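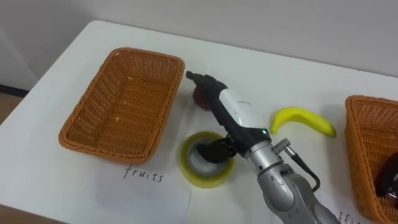
Photo: Ihor Vasylenko

Two baskets, one table, and the fruit keeps ending up with the sticky tape

Posted in Kitchen and Household by Ihor Vasylenko

I have a white table against a plain wall, and for most of the past year it has been where things go when people walk in. Bananas. Parcel tape. Small red fruit that rolls. In December I decided to be a grown-up and bought woven baskets, the rectangular sort with sloping sides, in an orangey brown that the shop called "honey" and my sister calls "caravan". The plan is one basket for food and one for everything else.

The baskets look very nice and have next to nothing in them. The banana sits beside them. The tape sits beside them. I have tried asking, and I have tried putting handwritten labels under the baskets, and I am now asking strangers.

Three things I'd like help with:

Is there a way of labelling a woven basket that people will read? Stickers don't hold on the weave, I have tried.

Should bananas go in with the other fruit or not? I get a different answer from everyone over the age of 60.

And how do you get the crumbs out? There are always little pale bits on the bottom and I can't work out where they come from when the thing is never used.

Budget is 10 pounds, though I would rather spend none of it.

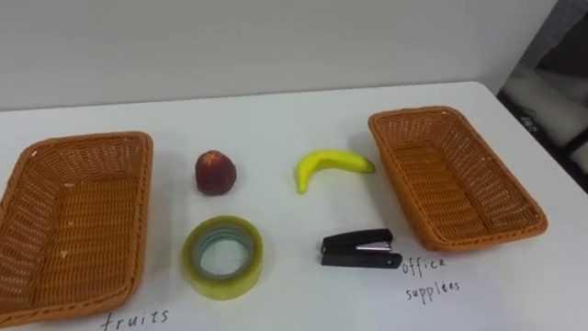 Replies

Brondik

Labels first. Paper under a basket is fine until someone moves the basket, and then you have a label for a patch of table. Tie a luggage tag to the rim instead. Get the plain brown card ones with a string, push the string through the weave just under the rolled edge with a blunt needle or a hairgrip, and knot it on the inside. Write on both sides, as it will spin round. Thick marker, one word. "FOOD" works. "Fruit and other perishables" does not, and I say that as someone who wrote it.

I'd also turn the baskets so a long side faces whoever is coming in, with the tags on that side. People will not walk round a table to read a tag. Mine will not walk round a table for dinner.

Bananas: keep them out of the fruit basket if you can. They give off a gas as they ripen and it hurries the rest along, so your plums or whatever the red ones are will go soft sooner. A hook is good. Failing that, leave them on the table and announce that this was the plan all along.

Crumbs: take it outside, turn it over and slap the bottom. Then a dry paintbrush, an old 1 inch one, worked along the gaps. A vacuum with the brush head is all right too. If it's plastic rattan you can wipe it with warm soapy water and stand it on its side to dry. If it's the natural stuff, use a damp cloth and don't soak it.

Lytvynenko

just get rid of one basket. we had four at one point and it was 1000 times worse, everyone thought the thing belonged in a different one so it went on the floor

also why is the tape out. tape goes in a drawer

Turkari

I agree with Brondik on the tags and disagree on the bananas. If you get through a bunch in a few days it makes no difference at all, and in a house where people won't use a basket I wouldn't start by giving them an exception to remember. Put everything edible in together and see how it goes for a fortnight.

What helped in our flat (number 34, top floor, every parcel carried up by hand and dumped) was starting the baskets off myself. Nobody wants to be first to put a thing in an empty basket, it looks like a display. Put two or three bits in each before anyone gets home - the tape in one, the fruit in the other - and they tend to follow suit. I line the food one with a tea towel as well, which catches the crumbs and goes in the wash with everything else. Leave it flat in the bottom. If you drape it over the edge it covers your tag.

Ihor Vasylenko

Thank you all. Tags ordered, tea towel found. Lytvynenko, the drawer is full of tape.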